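What I learned from writing house rules for a simulated robot

Student project report, Kodero module, Cullenham

I'll start with the bit I got wrong, as it explains the rest of the project. When I picked "rules and good practice" from the list of topics, I thought I'd chosen the easy one. Everybody else in the Kodero module was training something or tuning something, and I was going to write a nice tidy document telling them how to do it safely. Two weeks, I reckoned. I handed in the last version in April, well past that, and it's still got pencil all over it.

The job was to write a set of working rules for our simulated household robot, the one that drives about in a made-up house and opens things. We call the house Zuritz (it's the name of the folder, and it stuck). The robot has two arms with a gripper on each. My rules had to cover how it should behave near furniture and doors, when it should stop, and what we have to write down after a run.

Why bother with rules in a simulation, where you can't break anything? I was asked this a lot! My answer is that habits carry over. If a run gets marked as a success when the gripper has gone straight through a cupboard door, then whoever uses that run later is learning from a cheat. We had 2142 saved runs when I started, and as far as I could tell there was no written agreement about what a good one looked like. Some people marked a run as passed if the door moved at all. Others wanted the arm back at rest first.

So I sat down and watched runs. A lot of them were from the wrist view, which takes a while to get used to, as the gripper looks enormous and the house looks like it's been tipped over. I tried to write down what I'd be cross about if it were a real robot in my nan's kitchen. My first rule came straight out of that: fingers stay open until the thing you're after is properly between them, and you check for anything behind it before you close.
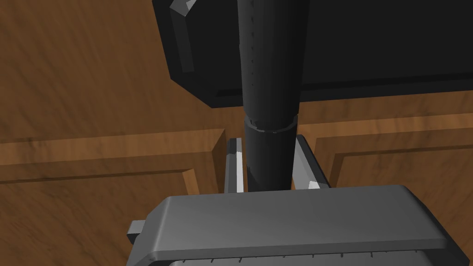

Rules for gripping

The first draft had far too many of these. I cut it down by asking of each one whether two people watching the same run would agree it had been broken. "Grip gently" failed that straight away, so out it went. These are the ones that survived:

Open the fingers before moving in close, and leave them open until the arm has stopped.
Don't close on anything the task hasn't named.
If the object moves before the fingers have closed, back off and start the approach again.
No pushing with the side of the gripper to make room.
If a grip fails, write it down as failed, even when the next try works.

The last one caused the most grumbling, because it makes everybody's numbers look worse. I tested it on a batch of 100 runs that had already been marked, going back through with the new rules next to me, and I disagreed with the old mark on 9 of them. That might not sound like much, but all of mine went the same way, from pass to fail, and I'd have been happier if a few had gone the other way – it would have meant we were just being sloppy and not kind to ourselves.

Doors took me longer than everything else put together. A door has a side you pull and a side you push, it swings through space the robot might be standing in, and there's often another arm to think about. In my first draft I'd written the whole section as if the robot had one arm and no body.
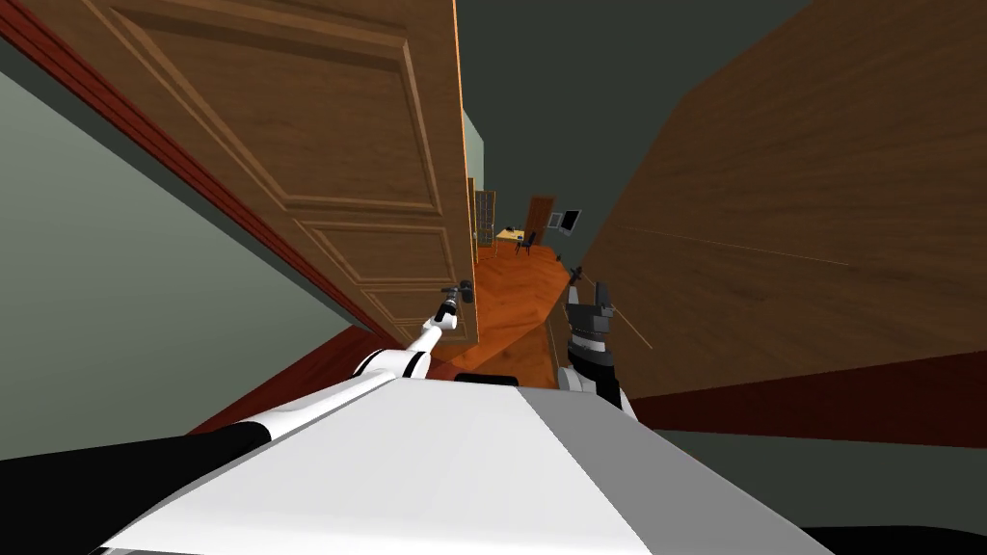
My door rules are really about where everything else is while one hand is busy. The basic one says that before an arm goes for a handle, the whole robot has to be clear of the swing, and that includes the base. Then there's what I called the idle arm rule. With the left gripper reaching for the lever and the right one up in the doorway, right beside the edge of the wooden surface, you've got two things to watch, and the task only mentions one. So the rule now says the arm that isn't working has to be held at a set distance from any wall, frame or door, and if it can't be, the run gets a note. I wanted it to be an automatic fail at first. I was talked out of that, and I think rightly, as a narrow doorway doesn't leave you many places to put a spare arm.

I borrowed the layout from the Kuo sheet, a one-page checklist passed down from an earlier year's project. It has a column for the rule, a column for how you'd spot it being broken, and a column for what to do then. I liked that last column best. My own draft was full of "must not" and had very little on what happens next, so a person marking runs at ten at night would know something was wrong and have no idea which box to tick.

Cupboards came last, and I nearly left them out. I'd assumed the door rules would cover them, but a gripper lined up in front of a pair of cupboard doors with its fingers open could be about to do several different things, and from the wrist view you can't always tell which. I ended up adding a rule that the target has to be written into the run notes before the arm moves, so the marker isn't guessing. It takes about a minute per run. I timed it on myself, so take that with a pinch of salt.
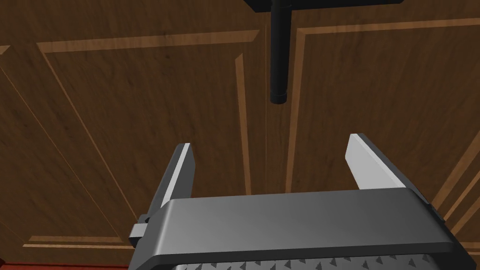 Kuo wrote back on the second draft that a rule about notes is still a rule about people, and asked what I'd do when the notes say one thing and the robot plainly does another. I hadn't got an answer. Kuo's suggestion was to let the marker fail the run on either one, the notes or the movement, and to keep the reason in its own column so we could see later which was the bigger problem. That went in as it stood.

I then gave the finished sheet to two other people on the module and had them mark a fresh 100 runs without talking to each other. They mostly agreed on gripping. They did not agree on the idle arm, and when I asked why, it came down to where you measure from – one had used the fingertips and the other the wrist. I'd never said! The sheet now says fingertips, and "nearest part of the arm" if the fingertips are out of view.

Things I'd still like to sort out: whether a stop halfway through a door swing counts as safe behaviour or as a failure (at the moment it's a note), and what to do about runs marked before the rules came in. I've put a column in the Zuritz log for "marked under old rules" and left it ticked for everything I haven't been back through yet.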